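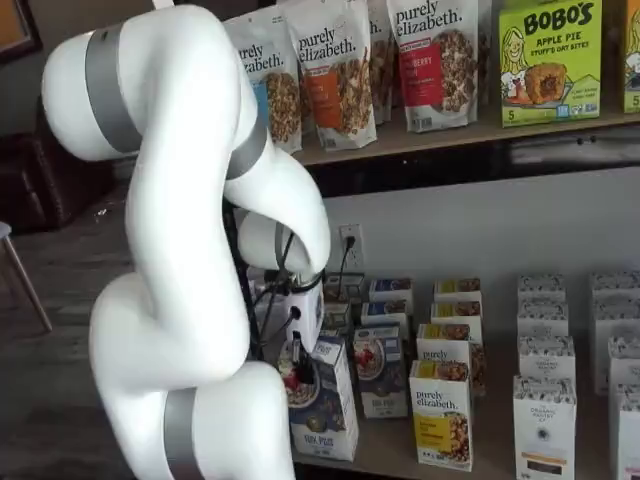

Packaged breakfast foods on the shelves, cereal down the front

From: Mohsin Paracha
Date: 9 August 2024
Subject: Re: [prendton-walkers] Brekkie before the big climbs

> I'm fine until morning tea and then I fall in a heap. Had two
> slices of toast and a banana before the Sekov track and was
> wobbly by the second gate. What's everyone else eating? And does
> anyone eat the night before instead? I can't face food at 5 am.
> Tanoli

Hi Tanoli and all,

Oh, I know that second gate well! I sat on the stile there for ages last November feeling very sorry for myself, and all I'd had was a coffee.

I can't stomach much before dawn either, so I've gone over to splitting it. A small bowl of porridge at home (made the night before with a grated apple in it, then zapped), and the other half of brekkie in the car park while everybody's mucking about with their gaiters. Usually that's a cold boiled egg and a buttered roll. My wife reckons the car smells like a school camp and she's not wrong, but I've stopped getting the shakes on the steep bit.

Toast on its own does nothing for me. Peanut butter on it helps a lot, and so does cheese if you're that way inclined. I tried the fancy toasted muesli for a while and loved it, only I'd be parched by the time we reached the creek, so now it's a weekend-at-home treat.

As for the night before, yes, have a proper tea! I do rice and lentils, a big plate, and go to bed at a silly hour. I did the whole Pravirton loop on that plus the egg and roll, and it's 1,743 metres of climbing by my watch (Jan's watch said 2,174, so take your pick, we were both buggered).

One more thing, the bakery at the turn-off isn't opening early any more, so don't count on a pie on the way up like we used to. I'll bring a spare thermos of tea next time and there'll be a few Anzacs in the tin if you want them.

Does anyone have a porridge recipe that doesn't set like concrete in a jar? Mine needs a chisel.

Cheers,
Mohsin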